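Bathroom Counter Project: Spring Gallery
March – Posted by the Watkins Robotics Club

At the sink, with the gripper in front of the mirror and two tubes lying on the marble counter. The robot and one person show in the glass. 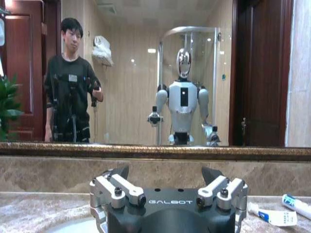
The project

The Pusard project is the spring assignment for second-year members of the Watkins Robotics Club. Each team picks a household job and teaches it to a humanoid robot by guiding it through the job many times. Last year the rooms were a kitchen and a laundry room. This year the bathroom team drew the sink counter, with four tasks on its sheet: pick up a tube, stand it in a cup, hang a hand towel, and wipe the counter.

The team works in shifts of 2 hours. One member guides, one keeps the log, and one resets the objects between attempts. Everybody rotates through all three jobs, including members who joined to write code and would like to stay at the laptop.

Gripper

The gripper has two black fingertips on silver linkages, and the name GALBOT is printed across the front of the body. New members spend their first shift opening and closing it on foam blocks before they are allowed near a counter. After that they move on to toothpaste tubes. A full tube and a nearly empty one need different grips, and the log has a column for which kind was used.

Mirror

Mirrors were the main topic at two of our planning meetings. A wrist camera facing a mirror picks up the room behind it, so the robot and the person working with it can end up in the same view as the counter. Half the team wanted to cover the glass with paper. The other half pointed out that people do not cover their mirrors at home. We voted to leave it uncovered and mark those attempts in the log with an M.

Counts so far

The log stood at 744 attempts at the end of February. Of those, 378 carry the M. Our target for the term is 2000, and the towel task is furthest behind – it takes the longest to reset.

Attempts are checked by a second member before they go into the final set. An attempt is thrown out if the object leaves the counter, if the guide stops partway, or if the log line is missing.

What comes next

In April the team will present at the Ondent student showcase together with the kitchen team from Grallow. Each team gets a table, a monitor and ten minutes. We plan to run the tube task and the cup task, and leave the towel for questions if there is time.

Members who still need shift credit should sign up on the sheet by the club room door. Evening shifts start at 6:30 p.m. Bring your own notebook, and please return the foam blocks to the gray bin.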